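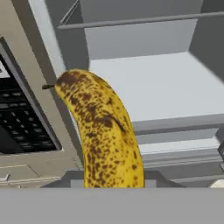

## Veterans' widows fund: did anyone get a decision after the December meeting?

**dkamel_lorcombe** wrote:

Hello all. My name is Doaa Kamel and I help my mother with her papers. My father served 20 years and she applied to the Lorcombe Service Families Fund for the winter heating grant. The state board met in December and the newspaper wrote that 983 applications were approved. We still have no letter. The website says only "under review". Does somebody know if the letters go out all together or district by district?

**Meinecke** wrote:

District by district. Vurnden got theirs first, Lorcombe is usually last. My aunt received hers dated 1/2/23 and she lives in Vurnden. The amount was 4,000, paid in one part.

**oldsignals** wrote:

It is not by district, please don't spread this. It goes by the type of form. If you used the long form (the one with the service record attached) it must be checked by a second office. The short form is faster.

**Meinecke** wrote:

My aunt used the long form.

**oldsignals** wrote:

Then she was lucky, or her record was already in the system from an earlier grant.
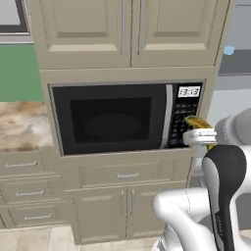

*Kitchen, right side*

**dkamel_lorcombe** wrote:

Thank you both. We used the long form, and this is her first grant. So by both explanations we must wait, I suppose. Is there a telephone number which a person answers? I called the main line and was number 128 in the queue, so I gave up.

**Deruder** wrote:

Do not use the main line. Write to the district welfare officer and put the application number in the subject. Mine answered in four days. Also check that the bank name on the form is exactly as on the bank book. Mine was sent back for one missing letter.

**mghoneim** wrote:

I don't agree that the officer should be the first step. He can't see the state list until it is sent to him, and he gets the same question from every family. I am Mahmoud Ghoneim, I did this work for the families' association in Vurnden before I moved. What helps is the receipt slip. On the back there is a stamp with two letters. 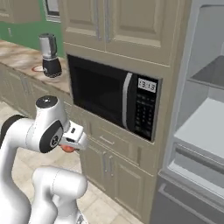 If the letters are SR, the file is with the records office and the welfare officer can do nothing yet. If they are PA, it is already with payments and the letter comes after the money, so look in the bank account first. Some families wait for the letter while the grant is already there.

**oldsignals** wrote:

SR is the second office I was talking about.

**Deruder** wrote:

I still say write to him. An email costs nothing, and without it I would never have learned about the missing letter in my bank name.

**dkamel_lorcombe** wrote:

I found the slip. It is SR. I will write to the officer anyway, but short and polite, and I will ask only if the service record is complete. Mr. Ghoneim, do you know if they accept a copy of the discharge book, or must it be the original?

**mghoneim** wrote:

A copy is accepted if the district office stamps it. Bring the original with you so they can compare, and don't leave it there.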